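Betreff: Re: [regenwasser] Rücklauf Abkopplung Kalcombe, Nenner und Ausschlüsse
Liste: regenwasser
Antwort an: Liste

Hallo zusammen,

ich antworte gesammelt, weil die Nachfrage aus dem März inzwischen in zwei Fäden parallel läuft. Der Ausgangstext noch einmal, gekürzt um den Verteiler und die Signatur:

> In der Auswertung zu Kalcombe steht im Text, es lägen
> 804 Rückmeldungen von 1232 angeschriebenen Grundstücken
> vor. In der Tabelle zur Ablehnung wird aber offenbar
> gegen eine andere Grundgesamtheit gerechnet. Ich komme
> beim Nachrechnen nicht auf dieselben Anteile.
> Zweitens: Wie wurden Eigentümergemeinschaften behandelt?
> Ein Anschreiben je Grundstück oder je Partei?
> Drittens: Ist "kein Interesse" dasselbe wie "abgelehnt"?
> Wer nur die Mulde nicht will, hätte vielleicht eine
> Zisterne genommen. Gefragt wurde danach anscheinend nicht.
> Für Tostcombe bräuchten wir das vor dem Versand des
> Fragebogens, sonst bauen wir denselben Fehler noch
> einmal ein.

Zum ersten Punkt. Beide Zahlen im Text stimmen. 1232 ist die Zahl der Grundstücke mit mindestens einem Fallrohr am Mischwasserkanal laut Kanalkataster, 804 die Zahl der Rückläufe nach Bereinigung um Doppelungen. Die Tabelle zur Ablehnung rechnet gegen die Rückläufe, nicht gegen die angeschriebenen Grundstücke, und das steht leider nur in der Legende der Vorversion. In der veröffentlichten Fassung ist die Legende beim Umbruch verloren gegangen. Ich habe das im Quelldokument korrigiert und um einen Satz im Methodenteil ergänzt. Wer gegen 1232 rechnet, unterstellt implizit, dass alle Nichtantwortenden zugestimmt hätten. Das halte ich für die schlechtere Annahme.

Offen bleibt damit, was man über die Nichtantwortenden sagen kann. Im Kataster stehen Dachfläche, Bodenklasse, Hangneigung und Baujahr des Anschlusses. Ein Vergleich zwischen Rückläufen und Nichtrückläufen über diese Merkmale ist möglich und wurde bisher nicht gemacht. Er sagt nichts über Einstellungen, würde aber zumindest zeigen, ob die kleinen Grundstücke im Altbestand systematisch fehlen. Meine Vermutung geht in diese Richtung. Im Altbestand liegen die Fallrohre oft auf der Straßenseite, zwischen Fassade und Gehweg ist kein Platz für eine Mulde, und wer das weiß, legt das Schreiben weg.
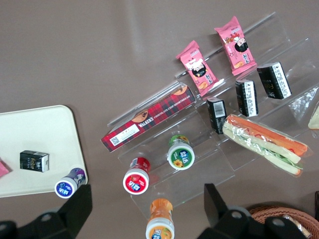 Aus dem Umfeld von Beyene kam dazu der Einwand, der Vergleich über Katastermerkmale sei ohne Angabe zur Eigentumsform wenig wert, denn bei vermieteten Objekten gehe das Schreiben an eine Verwaltung, die in der Regel weder zustimme noch ablehne. Man solle deshalb zuerst die Verwaltungsadressen kennzeichnen und diese Gruppe getrennt ausweisen.

Den Einwand übernehme ich. Die Zustelladresse liegt vor, eine abweichende Adresse lässt sich also als Ersatzmerkmal verwenden. Sauber ist das nicht: Auch selbst nutzende Eigentümer lassen sich Post gelegentlich an eine andere Anschrift schicken, und umgekehrt gibt es Verwaltungen mit Sitz im Objekt. Für eine getrennte Zeile in der Tabelle reicht es. Für ein Regressionsmodell würde ich es so nicht einsetzen.

Damit zum zweiten Punkt. Angeschrieben wurde je Grundstück, bei Eigentümergemeinschaften also einmal an die bestellte Verwaltung. Kam von derselben Gemeinschaft mehr als ein Bogen zurück, wurde der zuerst eingegangene gezählt. Das ist eine Festlegung aus praktischen Gründen und inhaltlich schwer zu verteidigen. Betroffen sind 18 Grundstücke. Ich habe die Bögen noch einmal herausgesucht, widersprüchliche Angaben zur Hauptfrage gibt es in fünf Fällen. Am Gesamtbild ändert das wenig, aber für Tostcombe sollte die Regel vorher feststehen. Vorschlag: widersprüchliche Bögen einer Gemeinschaft werden als "unentschieden" geführt und nicht aufgelöst.

Zum dritten Punkt, der mir der wichtigste scheint. Der Bogen in Kalcombe hatte eine Hauptfrage mit Ja und Nein und darunter ein Freitextfeld. "Kein Interesse" ist eine nachträgliche Kodierung aus dem Freitext, "abgelehnt" ist das angekreuzte Nein. In der Auswertung sind beide zusammengefasst, was ich heute nicht mehr so machen würde. Im Freitext stehen sehr unterschiedliche Dinge:

- Sorge vor Feuchtigkeit im Keller, häufig mit Verweis auf einen früheren Schaden
- Pflegeaufwand der Mulde, insbesondere Laub und Mahd
- unklare Haftung, wenn Wasser auf das Nachbargrundstück läuft
- Verlust von Stellplatz
- Ärger über die Art der Ankündigung

Der letzte Punkt betrifft gar nicht das Regenwasser. Mehrere Bögen sagen sinngemäß, man habe von der Maßnahme erst erfahren, als die Vermessung schon auf dem Gehweg stand. Ob diese Haushalte bei anderem Ablauf zugestimmt hätten, wissen wir nicht. Für die Frage, ob das Programm fachlich oder kommunikativ gescheitert ist, wäre genau diese Unterscheidung nötig, und sie lässt sich aus einem Freitextfeld nur grob rekonstruieren. Die Kodierung hat bisher eine Person gemacht. Eine zweite, unabhängige Kodierung wäre das Mindeste, bevor man darauf weitere Aussagen stützt.

Zur Technik, da im anderen Faden danach gefragt wurde: Die Feuchtesonden an den Probemulden liefen über Biltell. Die Rohdaten liegen als Textdateien vor, Trennzeichen Semikolon, Dezimalkomma, Zeitstempel in Ortszeit ohne Kennzeichnung der Sommerzeit. Die doppelte Stunde im Herbst muss man von Hand behandeln. Ich habe sie in der bereinigten Fassung verworfen, die Rohfassung enthält sie noch. Die Sonde am unteren Ende der Versuchsstrecke zeigt einen Versatz nach oben, der auch in trockenen Perioden nicht verschwindet. Ich würde sie nur für den Verlauf verwenden und keine Absolutwerte daraus ableiten. Ob der Einbau schuld ist (Hohlraum an der Sondenspitze, verdichteter Boden) oder die Kalibrierung für die falsche Bodenart, müsste man durch Freilegen klären.

Für die Kellerfrage helfen die Daten übrigens nur begrenzt. Die Sonden liegen in der Mulde und nicht zwischen Mulde und Hauswand. Wer den Anwohnern sagen will, dass bei ausreichendem Abstand nichts an die Wand gelangt, braucht eine Messung auf halber Strecke. In Kalcombe gab es die nicht. Die Broschüre hat das trotzdem behauptet, unter Berufung auf das Regelwerk. Fachlich ist der Verweis vertretbar, als Antwort auf jemanden mit einem Wasserfleck an der Kellerwand taugt er nicht.

Für den Fragebogen in Tostcombe schlage ich deshalb folgende Reihenfolge vor. Zuerst die Frage, ob und woher man von der Maßnahme weiß. Danach die Optionen einzeln, also Mulde, Rigole, Zisterne, Regentonne mit Überlauf, jeweils mit "kommt in Frage", "kommt nicht in Frage", "kann ich nicht beurteilen". Erst dann die Gründe, mit Mehrfachauswahl und Freitext. Die Hauptfrage nach der Teilnahme kommt ans Ende. Bei der Zisterne müsste dabeistehen, dass der Notüberlauf weiterhin an den Kanal angeschlossen sein darf, sonst bekommt man Antworten auf eine Variante, die so niemand plant. 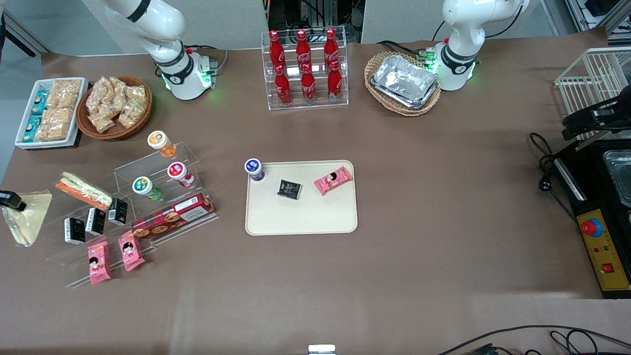 Eine Rückmeldung aus Tostcombe, die mich außerhalb der Liste erreicht hat, hält diese Reihenfolge für zu lang. Wer vier Varianten einzeln bewerten solle, breche vor der Hauptfrage ab, und dann fehle ausgerechnet die Angabe, auf die es der Verwaltung ankomme. Besser sei es, die Teilnahmefrage nach vorn zu nehmen und am Ende in leicht veränderter Form zu wiederholen.

Gegen die Wiederholung habe ich Bedenken. Zwei ähnlich formulierte Fragen erzeugen bei einem Papierbogen vor allem Rückfragen am Telefon, und bei abweichenden Antworten steht man wieder ohne Regel da. Denkbar wäre, den Versand zu teilen und beide Reihenfolgen nach Zufall zuzuweisen. Das kostet einen zweiten Druckauftrag und etwas Sorgfalt beim Kuvertieren, liefert aber eine belastbare Aussage zum Abbruch. Die Zuweisung müsste straßenweise erfolgen, damit nicht Nachbarn mit verschiedenen Bögen nebeneinander sitzen. Die effektive Fallzahl sinkt dadurch, das ist mir bewusst.

Noch ein Hinweis zur Anrechnung beim Niederschlagswasserentgelt. In Kalcombe war die Ersparnis im Anschreiben als Betrag je Quadratmeter genannt, ohne Beispielrechnung. In den Rückläufen taucht die Ersparnis fast nie als Grund für eine Zusage auf. Daraus zu schließen, dass Geld keine Rolle spielt, wäre voreilig. Es kann ebenso gut sein, dass die Angabe nicht verstanden wurde. In Tostcombe liegen die Dachflächen je Grundstück digital vor, der Betrag ließe sich also einsetzen. Ob der Datenschutz das im Serienbrief zulässt, müsste jemand von dort prüfen.

Offene Punkte von meiner Seite:

- Vergleich Rückläufe gegen Nichtrückläufe über Katastermerkmale, mit getrennter Zeile für abweichende Zustelladressen. Mache ich.
- Zweitkodierung des Freitexts. Dafür suche ich noch jemanden, das Kodierbuch schicke ich auf Anfrage.
- Position der zusätzlichen Sonde zwischen Mulde und Wand. Bitte Vorschläge mit Lageskizze und Angabe der Bodenklasse.
- Entscheidung über die geteilte Versendung, spätestens vor der Druckfreigabe.

Die korrigierte Tabelle liegt im Listenarchiv unter dem alten Dateinamen mit angehängtem "b". Die alte Fassung lasse ich stehen, da sie an anderer Stelle bereits zitiert wird. Bitte bei Antworten zum Fragebogen den Betreff ändern, sonst landet alles wieder bei den Rücklaufzahlen.

Viele Grüße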